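Bin picking at home: questions I keep getting

Last updated 8 Oct 2022

I've been building a block-picking cell in a shared workshop in Lornport for a while now, and my inbox has turned into the same dozen questions on a loop. So I finally wrote the answers down. If yours isn't covered, send it anyway (the address is at the bottom) and I'll add it when I get a minute.

What are you building, in one sentence?

A robot arm that reaches into a metal bin, picks out colored sticks that are lying any which way, and puts them down somewhere neat. The project is called Eltia. There's no deep meaning behind the name, I just needed something to call the folder.

Where did you get an industrial arm?

It's a used KUKA, and I share it with Thabiso Mathebula, who rents the bench next to mine. We split the cost, and we split the blame too. Used arms come up for sale more often than you'd think when a shop closes or upgrades. Ask for the controller, the teach pendant and every single cable, and get it in writing, please! The pendant connector on ours was bad and it held us up for weeks.

Can I do this with a cheap hobby arm?

Sure, and I'd start there. My first version was a desktop servo arm with a tray from the kitchen. It missed a lot, but everything I know about calibration came from that thing. The software side barely changed when I moved up. What you get with the big arm is repeatability, and also the ability to really hurt yourself, so keep reading.

Is it safe to have that thing in a shared space?

Safe enough for me to be comfortable, with rules. We run at reduced speed any time a person is inside the tape line on the floor. The e-stop sits on a long cord and whoever is running the arm holds it, in their hand, the whole time. No running it alone at night. If you're planning this at home, talk to somebody who works with these machines for a living before you power one up. I did, twice, and changed my layout both times.

Why a metal bin?

Because it's what I had, and then because I got stubborn. Bare metal is a pain for a camera. It has scratches and cloudy spots that move around as the light changes, and my early code loved to find "sticks" in the reflections. Thabiso wanted to spray the inside matte black and be done with it. He's right that it would be easier! But I want this to work in an ordinary bin, so the shine stays.

The sloped walls help, by the way. A stick that lands on a slope tends to slide down to where the gripper can get at it, and the fingers have a bit of extra room near the edges. With straight walls I was forever planning grasps that would have driven a knuckle into the side.

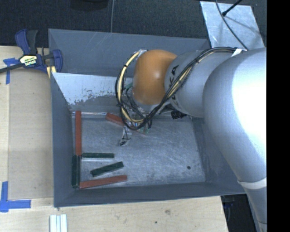
The slopes don't fix everything, though. A stick that settles right along the foot of a wall is still the worst case, because one finger has to squeeze in between stick and metal. What I do now is give those a lower score and go for the ones out in the open first. If only wall-huggers are left, the arm does a little nudge move: it comes down beside the stick, drags it toward the middle and looks again. It's slow and kind of silly to watch, and I love it.

How do you keep the bin from moving?

Clamp it. I used to think a heavy bin would stay put by itself, and it does, right up until a finger catches the lip and shoves the whole thing over by a hair. After that every pick is off by the same hair and you spend an evening blaming your camera. I clamp mine at the corner with an Irwin bar clamp and check it before every run.

What's with the blue tape on everyone's benches?

Position marks. Put an L of painter's tape where a corner belongs and you can take a thing off the bench and set it back pretty close to where it was. It's no substitute for recalibrating, but it gets you near enough that the recalibration goes quickly. Replace it when the edges get fuzzy.

What are the sticks, and why those colors?

Rectangular blocks cut from scrap and painted, red and dark green. Red was easy. The dark green ones I picked on purpose to be annoying, as they sit much closer to the gray of the bin in poor light, and I didn't want to end up with a system that can only find red. I made a few different thicknesses too. If you only ever train on one size, the gripper width ends up baked into your code in places you've forgotten about. Ask me how I know.

How well does it work?

In my last proper test it cleared 100 of 120 picks on the first try. Most of the misses were sticks tight against a wall, and the rest were sticks crossed over each other, where it grabbed one and dragged its neighbor along. I don't count a pick if it comes up with 2 sticks, even if the right one is in there. Thabiso says that's harsh.

What do you do about all the cables?

Suffer, mostly. Ours run along the outside of the arm in one thick bundle, held with ties. The trick is leaving enough slack at the joint for the wrist to turn, but not so much that the loop hangs down and snags on the bin. Move every joint by hand-jog through its full travel and watch the bundle the whole way. Then do it again with the gripper down inside the bin, as low as you'll ever go. I skipped that second part once and ripped out a connector.

The cables also get between the camera and the sticks when the arm is over the bin. I gave up fighting it: the arm backs out, the camera takes its look, and only then does it pick.

What software do you use?

My own, in Python, and it's a mess. The picking planner is called Deta and the part that talks to the arm is called Nägeli (I was reading a botany book). I'm cleaning both up and hope to share them in December. Please don't hold me to it.

How long did it take?

The first pick took 3 months of evenings. Getting from the first pick to something I'd let a visitor watch took a lot longer, and I stopped keeping track.

Can I come see it?

Yes, please do! Write to me through the contact form first so I can make sure the arm is in one piece that week. Wear closed shoes, and if you've got odd-shaped sticks of your own, bring a few along and we'll throw them in.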